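4. Setting up the Tinelar worktop dehumidifier

Read section 3 first. The makers say the Tinelar can go "anywhere in the room". We doubt it. Kerstin Ostermann ran one behind a sofa through August and the tank stayed nearly dry.

1. Stand the unit upright for two hours before you switch it on.

2. Leave a hand's width clear at the back. The box says less will do, but the box also promises silence.

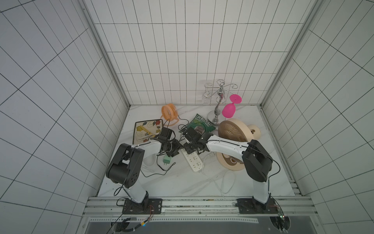
3. Push the tank in until it clicks. If the red light stays on, take it out and check the float.

4. Set the dial to 70. The "Smart" setting is meant to choose for you — we have yet to see it choose anything but full power.

CAUTION: Plug the unit straight into a wall socket. Do not run it from an extension lead, whatever the shop tells you.

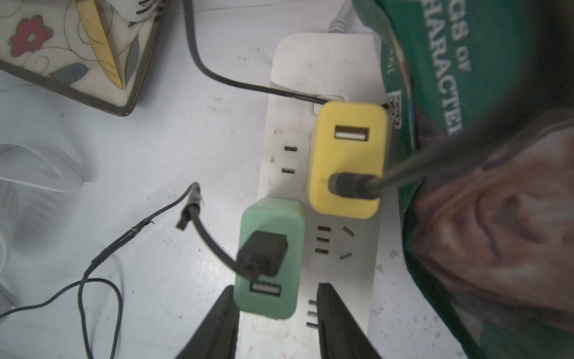

5. Run it for a full day with the doors shut, then read the dial gauge. Check it against a separate meter. Ours showed 68 when the gauge claimed a good deal less.

Note: The filter is sold as lasting 2,000 hours. Look at it monthly anyway, and rinse it in cool water if it is grey.

6. Empty the tank before moving the unit.

Section checked by Zofia Tomaszewski, 11/30/21

Related guides
Grundby room heater: first use
Fogh air filter: cleaning and storage
Tirkodard damp meter: changing the battery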